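Journal de l'atelier - site Planside
12 novembre 2021

La journée a été consacrée à la mise en ordre du poste de montage et à la vérification des supports destinés aux petites pièces. L'inventaire ouvert en avril n'avait pas traité ce poste, enregistré sous la référence 2554. Il convenait donc de le régulariser avant la réunion avec la société Javero.

Les profilés livrés par Kuroda ont été nettoyés au chiffon sec. Deux longueurs de 600 mm restent en réserve et ont été rangées dans l'armoire basse. Les vis de 16 mm ont été séparées des vis de 36 mm, lesquelles se trouvaient mélangées dans un même bac depuis le déménagement. Ce travail, fastidieux, a occupé la plus grande partie de la matinée.
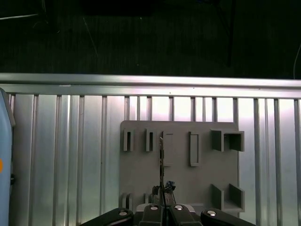
Planche grise et ses supports, devant les profilés en aluminium.

L'après-midi a porté sur l'examen de la planche. Les deux petits supports à fente, en haut à gauche, conservent leur emplacement. Le cadre étroit et allongé demeure sans affectation ; il a été proposé d'y placer les cales de réglage, sous réserve de l'accord du bureau d'études. Le support à compartiments, dans l'angle supérieur droit, sera muni d'une étiquette. Quant au berceau en U de la partie basse, sa cote intérieure devra être comparée au plan transmis par Basau, dont la dernière révision ne nous est pas encore parvenue.

L'éclairage a également fait l'objet d'une remarque : les reflets sur l'aluminium sont vifs et gênent la lecture des repères. Une demande d'écran diffuseur a été adressée au service des achats.

Le poste a été laissé en ordre à la fermeture. Restent à établir la fiche de rangement et la liste des étiquettes - cette dernière sera soumise au visa de la direction technique avant impression.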